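Where the Cold Goes: What I Learned Watching Refrigerators for a Month

Final report, Household Energy project
Ternthorpe Community College
20 July 2020

I picked refrigerators because everybody in my house argues about ours. My brother stands there with the door open deciding what he wants, my mom yells, and I've always wondered if it makes any difference. So that was my question: how much extra power does a fridge use when people keep opening the door?

I had 2 fridges to work with. One is ours, a Skimari top-freezer that's older than me. The other belongs to my aunt in Brascombe and is a lot newer (she was very nice about me stopping by all the time!). I plugged each one into a cheap watt meter and taped a tally sheet to the door, so everybody in both houses had to make a mark when they opened it. My brother forgot constantly. I'll get to that.

By the end I had 1,515 tally marks, with 1,000 of them from our house. The other 515 came from my aunt's, where only two people live, so right away I knew I couldn't just put the totals side by side. I worked out openings per person per day instead, and the gap got a lot smaller.

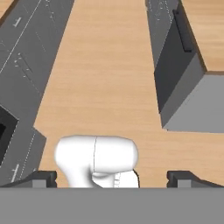
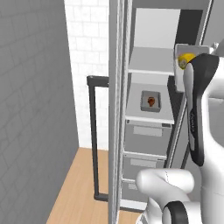 Computer renderings.

What surprised me most is how little the door seemed to matter at my aunt's place. On her busiest days the meter was barely higher than on her quiet ones. At our house the busy days did cost more, but so did the hot days, and the hot days are when everybody wants ice — so I can't really pull those two apart. I should have written down the kitchen temperature from the start. I only began doing that in the last week.

Then there's the gasket. I did the dollar bill test on ours (you close the door on a bill and see if it slides out), and along the bottom corner it slid right out. I cleaned the seal with warm soapy water and tried again, and it held a little better. After that our daily number dropped some, but we also had cooler weather, so I'm not going to claim too much.

About the missing marks. I threw out three days where the tally sheet was obviously wrong, including one where our whole house supposedly opened the fridge four times. My other days probably run low too.

If I do this again in September I want a door sensor that counts by itself, and a thermometer in each kitchen. I'd also like to try a half-empty fridge against a full one. My mom says ours has never been full long enough to test.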